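Pinduneck Wool Carpet Cleaning Powder, 1000 g tub

In stock
Product code 1165
Also sold as a 500 g refill bag

We've stocked a fair few carpet powders over the years and this is the one that keeps finding its way home with us. Pinduneck is a dry powder for wool and wool-mix carpets, the sort you sprinkle on, brush in and hoover up, and it does a lovely job on pale floors that have gone a bit grey where everybody walks. No machine to hire, no soggy underlay, no keeping the dog out until Sunday!

The powder is slightly damp to the touch when you open the tub (it's meant to be, so please don't dry it out on the radiator, as one customer did). It has a faint smell of soap, gone by the next morning. If you can't bear scent of any kind, the Walia powder further down the page has none at all, though we find it needs more brushing.

How far does it go?
One 1000 g tub treats two average bedrooms, or a living room with a good bit left over for spills. Heavy use on stairs will get through it faster. The 500 g refill is the same powder in a plain paper bag, and it tips neatly into the old tub.

How to use it
Hoover first, slowly, and go over the edges by the skirting with the narrow nozzle. Try a patch somewhere out of sight and leave it overnight. Then scatter the powder evenly, work it in with a soft brush (the Filip long-handled brush is brilliant for this and saves your knees) and leave it for 6 hours. Overnight is fine too. Hoover it all up, twice if the pile is deep, and empty the hoover afterwards.

Furniture can stay put if it's heavy. Just brush up to the legs and stop. Dents left by table feet are a different problem, but a cool, damp cloth laid over the dent and a bit of patience will often lift them.

What it's good at
General dullness, muddy paw marks once they've dried, and that tired look in front of the sofa. Beige and oatmeal carpets seem to show the biggest change, and we do get very happy emails about those!

What it won't do
Old red wine, candle wax and anything with turmeric in it. For those you want the Pokden spot cleaner, used first and left to dry completely before any powder goes near it. It isn't suitable for silk, sisal or jute, and it shouldn't go on a carpet that's still damp.

Storage
Lid on tight, in a cupboard, away from frost. A tub kept in a shed through December will probably go lumpy. Break the lumps up with a fork and carry on, it works just the same.

Delivery
Tubs go by parcel post, refills through the letterbox. Order before noon and we'll pack it the same day. Unopened tubs can come back to us whenever you like.

Goes well with
Filip long-handled carpet brush
Pokden spot cleaner
Walia unscented powder
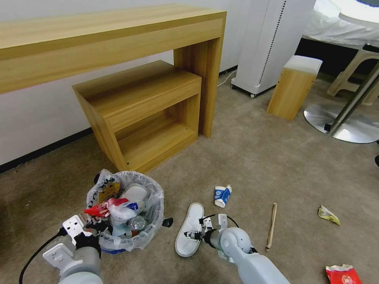
Beige carpet alongside light wood furniture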